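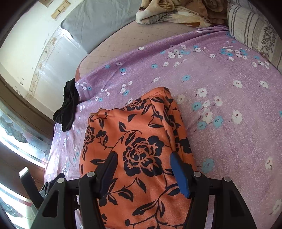

Slide 1: orange floral fabric, folded, on a lilac sheet

Talks > Hair & Home Care > Speaker notes > Air-drying curls without the frizz

Search talks Go

Hi everyone, and thank you for coming out to Villanueva on a windy afternoon! My hair has already told you what the weather is doing. I'm Zoila Mamani, I cut curly hair at Misham, and I could talk about drying it until they lock the doors.

(Pause. Ask who rough-dries with a bath towel. Wait for hands.)

I did that for years. You step out of the shower, flip your head over and scrub. The loops on the towel grab the curl while it's swollen with water and pull the clumps apart, and then you spend the rest of the morning trying to put them back together.

So, the method. Leave-in goes on while the hair is dripping. I mean dripping — if your shoulders aren't wet you've waited too long. Rake it through, then scrunch upward with your palms and listen for that squishy sound (I love that sound). Now take a cotton T-shirt, lay it flat, lower your curls onto it and tie the sleeves at the back of your neck. Leave it for 13 minutes.

(Demo on Alistair. He has the shirt. Remind him to take his glasses off.)

After that, hands off until it's dry. Mine takes nearly 2 hours. If you use a dryer, go low heat, low speed, diffuser, and hover before you cup.

Gel people, I haven't forgotten you! Let the cast form fully before you break it. A drop of light oil on the palms, scrunch once, shake the roots.

(If running late, skip the bit on hard water and go to the Dullska comb.)

The Dullska is the wide one going along the rows now. Feel the tips: they're rounded, with no seam down the side. Please pass it back to the front, it's my only one and I have clients at Gotcombe tomorrow.

Questions. Someone always asks about bangs. Clip them flat for the first ten minutes, then let them go. For sleeping on second-day hair, loose pineapple, soft scrunchie, and a mist of water in the morning before you add any more product.

Alistair Nisbet has the sign-up sheet for the April session, 30 places, by the door.

We use cookies to remember your settings. Accept Manage choices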